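Ring marks on an oiled table top

Moved to Bronham in April and the oiled oak top has pale rings in it. Will Filali hard oil cover them, or must I sand?

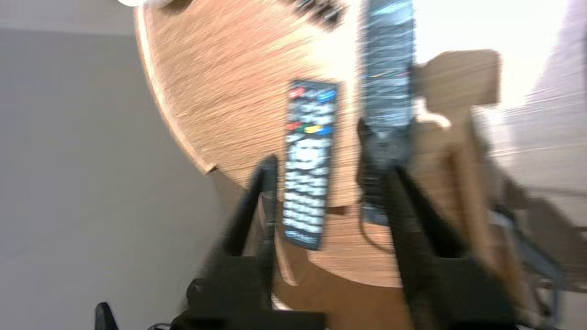 Purnum

Sand first. 120 grit, then 180, along the grain. Oil over a pale ring — even two coats — leaves it visible. Wipe off the excess after 10 minutes. 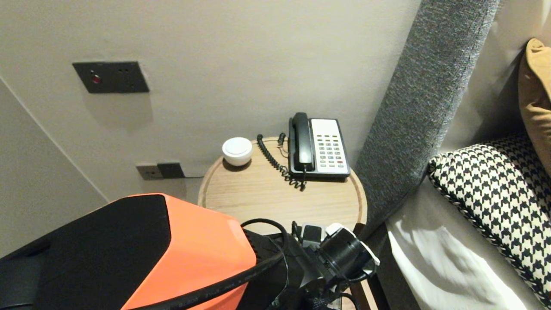

Leave 22 hours between coats and keep the room ventilated. Lay used rags flat outdoors to dry, as they can catch fire if bundled.

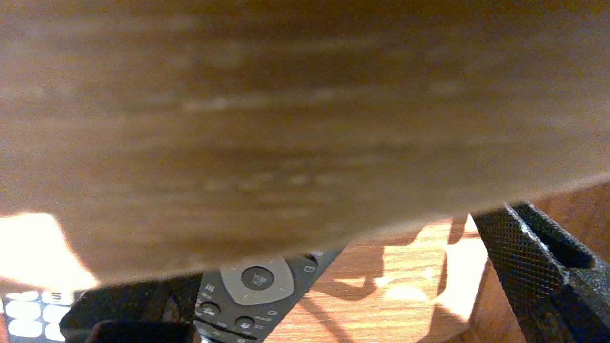
Does the edge need oil as well?
Coat it at the same time as the top, and the underside too.

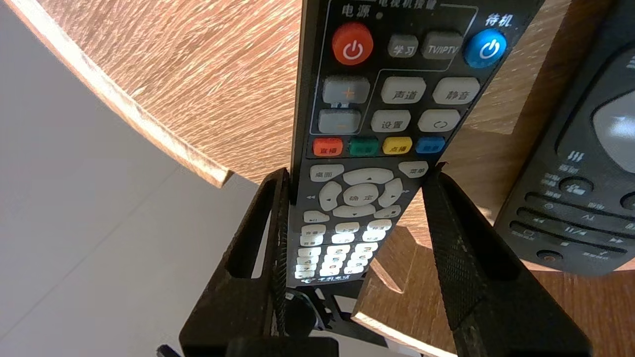
Sunivo

I just used wax on mine. Seems fine. 50 ml was plenty.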